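Residence Diary, Finstead House
Entry for 20 December 2005
Kept by the Household Office

The linen inventory was resumed at 8:30 this morning, following the suspension occasioned by the boiler inspection. The long tables in the lower hall were taken in order, beginning from the garden end. Ntombi Masilela recorded the condition of each covering in the register, and the undersigned did the lifting and the folding. Daniyal Bangash joined at 10:00, having first received the delivery from Undanport, and remained until the close.

The register as it stood before today had last been amended in July, when the summer whites were withdrawn. Several of the entries made at that time refer to tables by the old numbering. These have been corrected in pencil, and will be inked when the whole has been read through by a second person. It is requested that no further changes be made under the old numbers, which were retired when the partition came down.

The whites came first. They number 19, of which two were set aside for mending at the corner. The remainder were found fit for use and returned to the press in the upper passage, with lavender in muslin between every other fold, as has been the custom of the house. One of the two for mending carries a wine mark from the Fahmy luncheon. It has been treated twice without success, and it is proposed to cut it down for tray cloths if the third treatment fails.

The gray cloths were taken next. These are the heavier stock, purchased for the lower hall because the whites show the floor dust at the hem within a day. The office has had mixed opinions of them. They hang well and need little pressing, but they are slow to dry and very tiresome to fold single-handed. Ms. Masilela is of the view that they should be kept for the winter months only, and the undersigned is inclined to agree, although the matter has not been settled.

A question arose regarding the drop. The standing instruction calls for the hem to stop clear of the floor, so that the mop may pass beneath and so that nothing is dragged when chairs are moved. This was checked at each table in turn. Where the cloth had slipped to one side it was drawn level and the clips were reset. At the far table the clips had lost their spring and were replaced from the spare box, which is now nearly empty. An order for more has been entered in the purchasing book.

The floor was looked over at the same time. The concrete remains sound. The old stains have not responded to soap, and the office does not propose to try anything stronger before the new year. Cables lying under the tables were left as found, no instruction having been received to move them, and the mop was taken up to them and no farther.

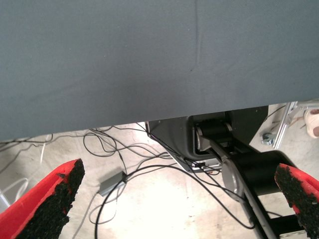 How far above the floor should the hem of a table cloth hang in the lower hall?

The width of one hand, measured at the middle of the long side after the clips have been fastened.

Luncheon was taken at 1230 hours in the pantry, the dining room being occupied. Soup and cold ham were provided. The opportunity was used to discuss the rota for the holiday week. Mr. Bangash will take the mornings and Ms. Masilela the afternoons, with the office closed on the two public days. The key to the press is to be left on its hook and signed for in the usual manner.

In the afternoon the Undanport delivery was opened. It contained 300 paper napkins, a bolt of plain cotton and the starch that had been outstanding. The cotton is narrower than ordered. A letter has been drafted to the supplier, and the bolt has been put away uncut until a reply is received. The starch is the Osus brand, as before. A trial was made on one napkin of the old linen set and the result was considered rather stiff – the proportion of water will be increased at the next attempt.

Some time was then spent on the shelf labels. The present ones are handwritten and have faded badly on the side nearest the window, to the extent that "rounds" and "runners" can no longer be told apart. Mr. Bangash has offered to type a fresh set. It was agreed that the labels should give the length in inches, the color and the table for which the cloth is intended, and that the date of purchase should be left to the register, where there is room for it.

The following matters are carried forward to the next entry. The corner mending has been promised by the sewing room but no day has been given. The runners have not been counted. The small round cloth belonging to the entrance table has been missing from its shelf for some weeks, and inquiries at the laundry have so far produced only a pillowcase that is not ours. The pillowcase has been returned.

It should also be recorded that the lamp in the upper passage failed at 3:40, and that the last of the folding was completed by the light from the stairs. The folds on the bottom two cloths of the second stack may therefore be uneven. They should be looked at in daylight before they are issued.

The undersigned found the day a long one, though a satisfactory one on the whole. The work went more quickly once there were two at the table, and it is suggested that the inventory never again be scheduled for a day on which a delivery is expected. The register was closed at 4:50 and initialed by Ms. Masilela. The press was locked, and the key was returned to its hook.

Rain from 4:00 onward. Mats put down at the garden door.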